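Filtwood Dive Club
Minutes of the general meeting, July 2025

Chair: Lukian Holovko
Minutes: Fedir Pasichnyk

Opening

Lukian opened the meeting at the long table and welcomed everyone back, including several people we hadn't seen since the winter pool sessions. It was great to have such a full room on a Sunday! The minutes of the June meeting were read and accepted with one correction: the spare regulator went to Lerent for service, and it was the octopus from the rental kit that was replaced.

Quarry weekend

Everyone who went to the Amar quarry came home happy. Visibility was the best we've had there in years, and the sunken bus is now covered in freshwater sponge on the shaded side. Two of our newest divers finished their last open water skills on Saturday morning and were down at the bus by the afternoon, grinning so hard their masks kept leaking. Congratulations to both!

The entry steps on the north side are still slick. Lukian has asked the quarry for a second handrail and was told it's on the list. Until then we use the floating dock, even when there's a line.

Night dive

Lots of interest in this one. After a good, lively discussion we agreed on the following:

Maximum depth 40 feet, no exceptions.
Each diver carries a main light and a backup, both checked on shore before gearing up.
Buddy pairs stay the same for the whole evening.
Marker lights go on the dock and on the exit line. Green for the dock, white for the line.
Anyone who hasn't dived the site in daylight does that first.

There was a question about tank lights versus chemical glow sticks. Most people were for tank lights, as they can be used again and there's nothing to throw away afterward. The club will buy five to lend out.

Fedir will put up the sign-up sheet. Please write your certification level next to your name – last year we spent a whole evening on the phone chasing these.

Compressor and fills

The compressor is running beautifully after the filter change. It has now done 156 hours since the rebuild, and the air test came back clean. Tanks that are due for visual inspection will not be filled, and that includes tanks belonging to people who are very nice about asking. Ostapchuk will do our hydro tests again at last year's price as long as we bring the tanks in one batch.

A motion to put $200 toward a second fill whip was made, seconded and passed with five abstentions. With two whips we should be able to fill for a Saturday trip in one evening, so this is really good news for the early risers.

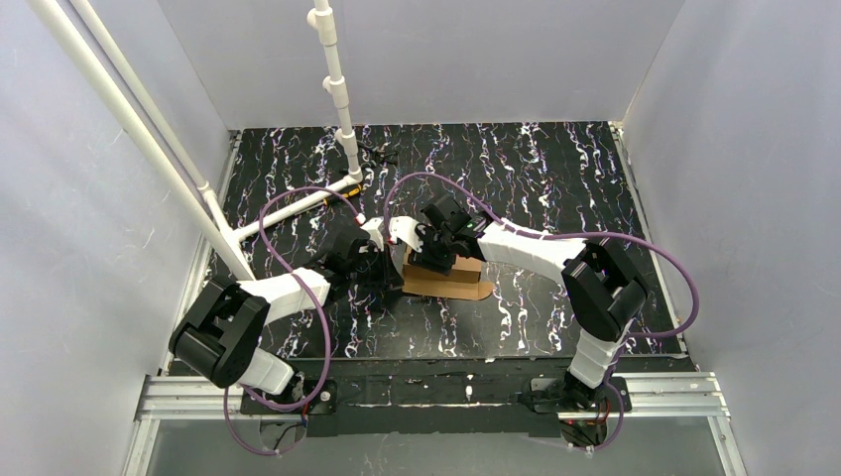 The old whip stays in service and gets a new pressure gauge. Fedir has the part number and will order both together to save on shipping.

Buoyancy workshop

Lukian would love to run the pool workshop again. The hoops and the weighted eggs were a big hit last time, and even people with hundreds of dives said they learned something about their trim. He'll add a station for hovering while deploying a surface marker buoy, which plenty of us could use (the minute taker very much included). Pool time still has to be confirmed. Bring your own fins if you have them; the rental fins run small.

Gear swap

Tables open at nine. Regulators may be sold only with a service record attached. Wetsuits should be rinsed and dry, please. The unsold box of snorkels goes to the youth swim group, who were delighted with the last lot.

Any other business

A gray hood and one left glove, size medium, were left in the trailer after the quarry weekend and are on the hook by the door.

It was suggested that we try drift diving on the river in the fall. Several people have done it and couldn't say enough about it – the gravel bars, the big schools of suckers, the ride itself. Lukian will look into boat cover and permits and report back at the next meeting.

Meeting closed at 4:40 p.m.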